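**September, 9:40 a.m. Textile handling notebook, Aguiar workroom**

Subject: checked cloth, white and gray, continued from the previous entry.
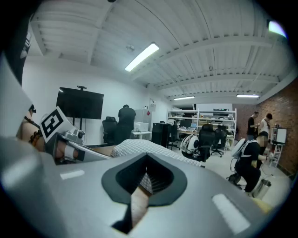
Jussara Furtado asked whether the checked cloth should stay in the folding series at all, given that the pattern makes it easy to judge a straight edge and the plain cloths offer no such help. She would prefer that the results be kept on a separate sheet until the two groups have been compared. The point is accepted. Checked and plain cloths will be recorded separately from this entry onward, and the earlier pages will be marked in the margin where the two were combined.

**Material**

Cloths from the Plisurov lot, laundered once before use and pressed at medium heat. Weight of the bundle as received: 426 g. The lot was stored flat on the second shelf. Cloths from the Clostska lot are not to be mixed with it; they are noticeably stiffer at the hem and hold a crease longer.

**Procedure**

1. Lay the cloth on the table without smoothing it.
2. Open it from the nearest corner and bring the hems parallel to the table edge.
3. Fold in half along the long side, then in half again.
4. Press once with the flat of the hand and leave for two minutes.
5. Measure the offset between the top and bottom hems at the open corner.

Step 4 was shortened in the morning session by agreement with Kauko Eskola. The former waiting time made no difference to the offset that either of us could measure.

**Observations**

The checked cloth tends to rise in the middle when it is set down in a heap, and the layers beneath are then difficult to separate by the hem. Starting from a corner was more dependable than starting from the side. Where the fold followed a line of the check, the hems met well. Where it ran across the check, the error was plain at once and was corrected before the second fold, which supports the remark made by J. Furtado.

Trial 58 was struck out. The cloth had been turned over between the first and second folds and the offset could not be assigned to either one. Trial 194 is the last to be entered under the old numbering.

**Outstanding**

- Elaine Pimentel to confirm whether the Carisia cloths will be hemmed on two sides or four.
- New recording sheet needed, with a column for direction of fold relative to the pattern.
- Steel rule to be returned to the drawer under the cutting table. It was missing again at the start of the session.
- Repeat steps 3 to 5 with the plain cloth before the bundle is laundered a second time.

Entry read by H. Rocha, 4:15 p.m. No corrections apart from the spelling of Plisurov on the shelf label.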